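The Nelthorpe Short Story Prize was worth 500 pounds, and Katsuhiko Sugawara had already spent it. He had bought a coat. It was a writer's coat, long and brown, with pockets deep enough to lose a novel in.

All that remained was the story. He had a title, "The Salt Widow", and a first line he had rewritten 116 times. The widow had still not got out of bed.
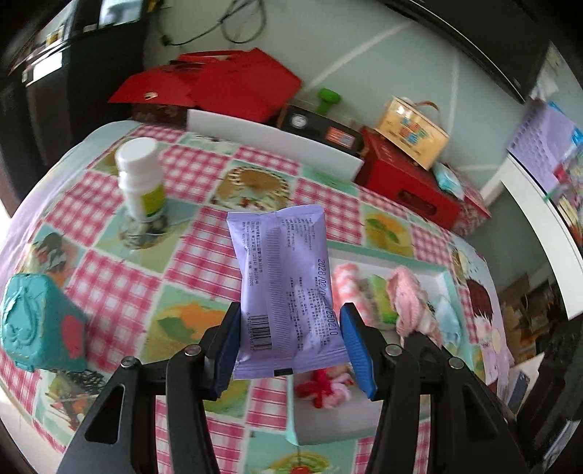
"Why is she a widow?" asked Akihiko Katayama, who had come round to borrow a ladder.

"Her husband died."

"Of what?"

Katsuhiko looked out of the window for a while. He had meant to leave that until page 50.

"I'd have him come back," said Akihiko. "On page 2. With a goat."

It was a stupid idea. Katsuhiko told him so, found him the ladder and saw him to the gate. Then he sat down in the coat and wrote until it got dark – the husband, the goat, the terrible scene at the ferry.

He came second. The winner was a story called "The Ladder", by a man who had never, as far as Katsuhiko knew, written so much as a postcard. It had a widow in it.

He still hasn't had the ladder back.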